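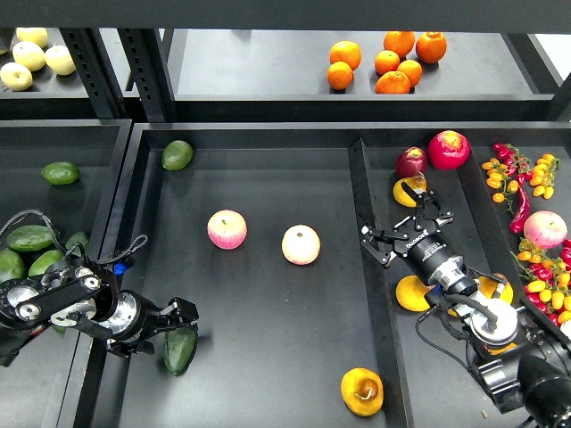
牛油果和柑橘怎么挑、怎么放、怎么不浪费

我妈以前总说,买水果的钱有一半是交给垃圾桶的。小时候听了觉得夸张,等到自己当家,每个星期从冰箱底下翻出一个软塌塌的牛油果,才明白她老人家一点没夸张。这篇教程断断续续写了挺久,中间还推翻过一遍,因为有朋友看了初稿说“你讲了半天橙子,可我最头疼的是牛油果”。好吧,那就先从牛油果讲起,再讲橙子,最后说说苹果和梨,想先看哪段就跳到哪段,没有关系的。

先说明一下,我不是学食品的,只是在家做饭做了很多年,又在乌尔索普(Ultthorpe)的一家小果蔬店帮过两季的忙。教我认水果的是店里的 Nerea Olmedo,她的手一碰就知道一个果子还能放几天,我到现在也只学到一点皮毛。下面的办法大多是她教的,也有些是我自己在厨房里试出来的,试坏的也会老实写上。

准备的东西

不用专门去买什么。一个透气的篮子或者浅盘,几个牛皮纸袋,几张厨房纸,一支能在纸袋上写字的笔,够了。要是家里有干净的旧棉布也可以拿出来,冬天屋里冷的时候盖一盖很好用。保鲜袋留给切开以后的果子,整个的水果装进不透气的塑料袋里容易闷出水汽,我吃过不少亏。

第一步:买之前先想好哪天吃

这一步听着啰嗦,但我觉得比后面哪一步都要紧。站在货架前面先问问自己,今天晚上要吃吗?还是后天早上抹面包?今晚就吃的牛油果,要挑放在掌心里轻轻一握会有一点点让步的;后天吃的,挑手感像冷藏过的黄油那样的;再往后的,就放心拿硬的,硬的在路上也不怕磕。

我一般是混着买,两个软一点的,再加几个硬的,这样不会全部在同一天熟透。从前我喜欢一口气全买软的,结果就是连着吃三顿牛油果,吃到全家人看见绿色就叹气。

第二步:用掌心,别用指尖

千万别拿大拇指去戳呀!戳过的地方当时看不出来,放一晚上切开,里面就是一块褐色的印子,而且很可能是别人把它买回家。把整个果子托在手心里,几根手指一起慢慢收拢,感觉到一点弹性就停。颜色只能当参考,有的品种熟了会变成紫黑色,有的熟透了还是绿的,光看皮很容易看走眼。

果蒂也可以看一看,但请别在店里把它抠掉。抠掉以后空气从那个小口进去,果子坏得特别快。回家以后自己的果子想怎么抠就怎么抠,底下是浅绿色的多半正好,是褐色的就赶紧切开看看吧。
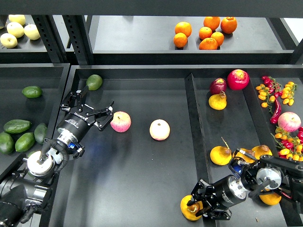
第三步:催熟和“刹车”

硬牛油果放进纸袋,再放一个苹果或者一根香蕉进去作伴,袋口折两下,放在厨房阴凉的角落。苹果和香蕉会放出乙烯,牛油果自己也会放,关在一起就熟得快些。每天早上打开捏一捏,别偷懒,我有一回出门前忘了交代家里人,回来的时候纸袋底都湿了。

我习惯在纸袋外面写上放进去的时间,比如“早上八点,硬”,第二天再补一句“还硬”。Rhea Soriano 来我家喝茶的时候看到了,笑我在给水果写病历。笑归笑,她后来也开始这么写了。

等到捏起来刚刚好,当天又吃不上,就整个放进冰箱冷藏,还能再拖两三天。没熟的不要急着进冰箱,冷下来以后它就不太愿意熟了,有时拿出来也只是变得像橡皮,味道也淡。切了一半的,留核的那一半抹点柠檬汁,保鲜膜贴着果肉包紧,第二天表面有点发暗,刮掉一层就好,里面还是嫩的。

第四步:橙子要掂分量

橙子其实比牛油果好伺候多了。拿两个差不多大的,一手一个,哪个沉就要哪个,沉的水分足。皮细一点、贴肉紧一点的通常汁多;皮很厚很泡的,剥起来痛快,吃起来往往有点干。皮上有些小疤小斑不碍事,那是树上被叶子蹭的,软塌的地方和白白绿绿的霉点才要躲开。

我记过一次账,那年三月做橙子酱,买了两个橙子回来榨,一个145克,一个169克,看着个头几乎一样,榨出来的汁差了一大口。从那以后我再也不嫌掂来掂去麻烦了,后面排队的人要是着急,我就让他先来。

买回家不用洗,要吃的时候再洗。先擦干表面的潮气,放在篮子里,尽量别叠得太高,底下的压久了容易先坏。天气凉的时候放在外面一周没什么问题,天热就放进冰箱的果蔬格,底下垫一张厨房纸,隔几天换一张。
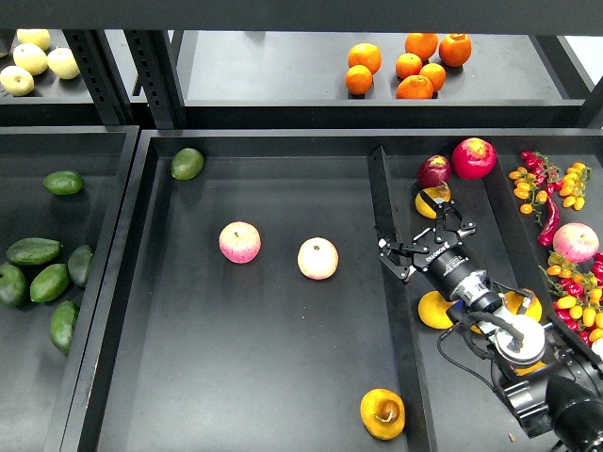 有一件事值得多说两句,就是每隔一两天把篮子里的橙子翻一翻。发霉总是从挨着的那一面开始,一个坏了没有发现,旁边的很快就跟着长毛。翻的时候顺手把最早买的拿到上面来,孩子和懒人(比如我)都是看见哪个拿哪个,放在上面的自然先吃掉。

如果真的买多了,趁新鲜把皮擦成细屑,装小盒冷冻,烤蛋糕、拌酸奶、炖牛肉的时候撒一点,香得很。我一次会擦够40克,刚好装满一个小果酱罐。擦的时候只要最外面那层橙色的,白色的部分发苦。果汁可以倒进冰格里冻成小块,夏天丢进气泡水里,家里来客人也体面。擦皮之前记得用温水和一点盐把表面好好搓一搓,再冲干净。

第五步:苹果和梨

苹果耐放,可是它爱催别人,所以最好自己待着。我会把它们单独放在冰箱的一层,袋子上戳几个孔。磕过的那个先吃,别舍不得,留到最后它会连累大家。

梨是从里往外熟的,等到肚子那里都软了,芯子多半已经发面。看脖子,也就是靠近果柄的地方,轻轻按一下,有一点软就可以吃了。圆圆的脆梨又是另外一回事,它摘下来就是脆的,不用等它变软,买回来冷藏,凉凉地切片最好吃。刚开始分不清的话,问一句店里的人就行。

常有人问我的几个问题

牛油果切开才发现没熟,还有救吗?可以把两半合回去,抹点柠檬汁包紧,冷藏一两天看看,运气好会软一些。实在不行就切薄片,下锅和鸡蛋一起炒,味道像很清淡的瓜,我婆婆还挺喜欢。

牛油果里面有一丝一丝的黑线怎么办?没有怪味的话,挑掉照吃。如果整块发黑,又有一股油哈味,就不要了。

橙子长了一小块霉,切掉能吃吗?我家是整个扔掉的。橙子水分多又软,眼睛看见的只是一部分,为这么一个橙子闹肚子不值得。

微波炉催熟牛油果行不行?我试过,软是软了,可是那种软和熟是两码事,吃起来有股生味,还热乎乎的。还是老老实实用纸袋吧。

下一篇打算写绿叶菜怎么包、怎么放,香菜我还在试,目前用湿厨房纸裹根的那一把还精神着,等它蔫了我再来写结果。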